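About the Jullmont Robot Hands Club

We're the after-school robotics club at Jullmont. Started two years back in a storage room with one bench and a lot of borrowed clamps. Now we're a real club with a real sign-up sheet. Grades 9 to 12, no experience needed.

What we do: grasping. Picking stuff up, putting it down, passing it on. Sounds easy. Members collect demos by hand with a hand-held gripper, then train on them at school. Everyday objects, everyday tables. We like cafes becuase the light is weird and there's always clutter.

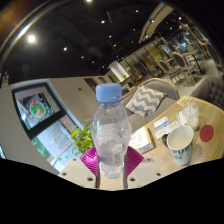
Bottle between the pads, cafe table session.

Our big project is called Waltura. Goal is a gripper that can handle a drink bottle on any table, full or not, without crushing it. Clear plastic is the hard one. Shiny, squishy, see-through. The demo set stands at 3,902 clips, all labeled by students, mostly on Tuesdays with snacks.

House rules for a session: one person on the gripper, one on the log. Slow approach. Square up before you close. If you bump the target, keep it and mark it, the bumps are useful. 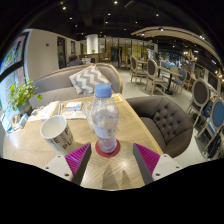
Ollbridge, March

Spring is when we go to the Ollbridge Open. Tabletop class, 300 points max. Last time we got 235 and lost most of the rest on placing. Bottle has to end up on the coaster, upright, inside the time. We now practice with a coaster at every session, pretty much. New members get a turn at this in week one so don't be shy.

Placing is also where the finger pads matter. We've been through a bunch of versions. The ribbed ones stayed. Pad design is it's own little team now, and they could use more hands, especially anybody who likes CAD or doesn't mind sanding.

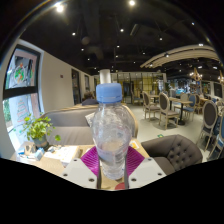
The other teams are data, training and build. You can switch whenever. Most people try build first and wind up in data, no idea why. Time commitment is 2 afternoons a week, more before Ollbridge.

Dues cover pads, screws and the bus. If dues are a problem talk to us, we'll sort it out.

Want to join? Come by the Seo Building, ground floor, any club day after last bell. Parents welcome too. Closed-toe shoes on build days please.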